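Ekureo was supposed to be a robot that builds things. That was the whole pitch, the one I gave to everybody in the Sturkholm workshop back in December, waving a mug, and they gave me a shelf and a key and half a socket. By 4th February it was a robot that could say good morning in two languages and drop a toy brick on the floor.

It was very polite about the dropping! It said, "That one got away from me." I never taught it that. I suspect my sister's kids.

The Hauksdóttir prize (a small prize, mostly a plaque and a dinner) wanted a robot that could put two bricks together without breaking them, the table, or itself. I had 18 days left. I also had a pair of black gloves with trackers on the back, a bag of red bricks, and Etov, the program that was meant to watch my hands and turn them into something Ekureo could copy. Etov was my own work, so I had only myself to shout at.

"Show me again," said Ekureo from its shelf.

"I've shown you all morning."

"You showed me fast."

Well, fine. I do everything fast. I eat fast, I solder fast, I once painted a door fast and stuck to it. So I sat down at the white table, pulled the gloves back on, wriggled my fingers until Etov gave its little chirp, and went as slowly as I could stand.

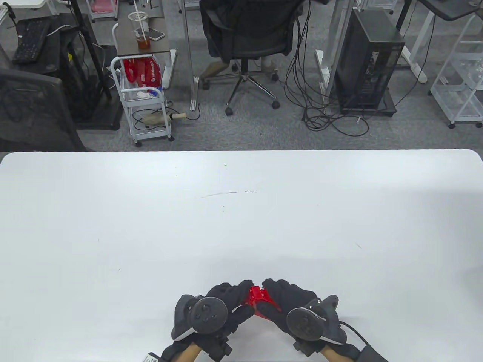
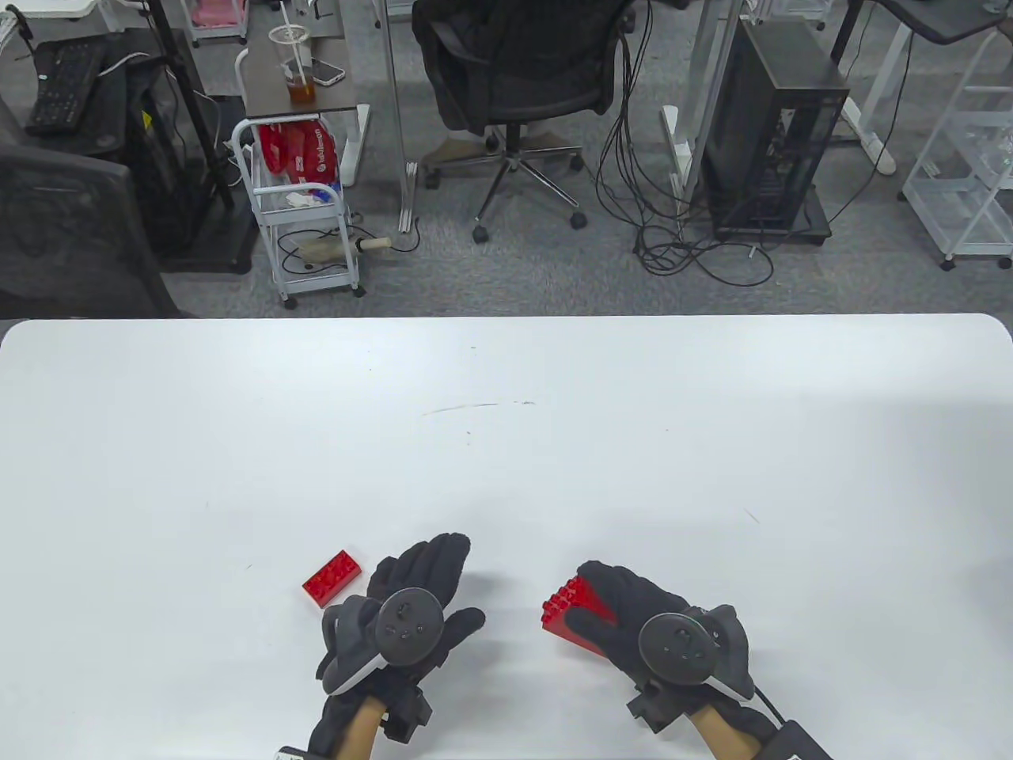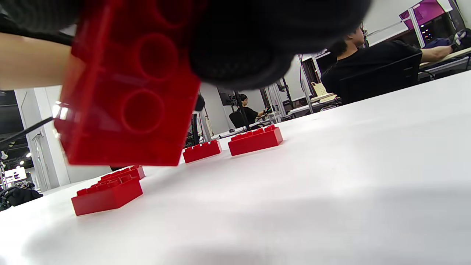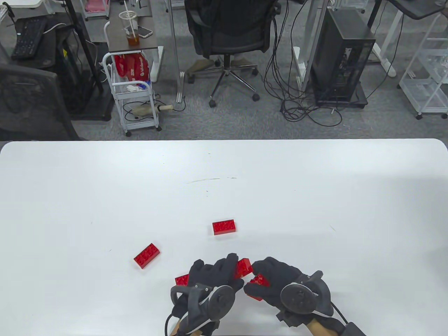 *Red bricks and black gloves at the white table, Sturkholm workshop.*

I don't know if you've ever tried to put two bricks together slowly, really slowly, while something with opinions listens in. It's awful. You start to notice that you don't know how you do it. Does the left hand wait for the right? Do you push with the thumb, or is the thumb just along for the ride? At one point I froze completely with a brick in my fingers, and I had to think about my lunch until my hands went back to minding their own business.

"What was that?" said Ekureo.

"What was what?"

"You stopped. Then you turned it a bit. Then you went on."

I hadn't felt myself turn anything. I pulled up the recording in Etov and scrolled back, and there it was, a tiny wobble in the right wrist just before the bricks met. It was in the next try too, and the one after that. I'd been cleaning those wobbles out for weeks! There was a filter for them and everything. I'd been so proud of that filter, I'd given it its own button.

I turned the button off.

Then I ran the whole lot again, 90 minutes of me fumbling with toys, and let Etov chew on it while I went off to find a sandwich. When I came back, Ekureo had its arm out over the table and was waiting for me, like a dog by the door.

"May I?"

"Go on, then."

It picked up one brick. It set the other against it, wrong, crooked by a hair, the way it always did, and I already had my hand halfway out to catch the thing when it rolled off. Ekureo stopped. It gave its wrist a silly little wobble, my wobble, the one I'd have sworn in court I didn't have. Click.

Neither of us said anything for a bit. I could hear the fan in the computer and somebody's radio through the wall.

"Was that fast?" it asked.

"No," I said. "That took you two minutes."

"Can I take it apart now?"

I hadn't recorded any taking apart. I had my coat half on and the last bus to think of, and I looked at the gloves, and I looked at the clock, and I took my coat off again and went hunting for the charger.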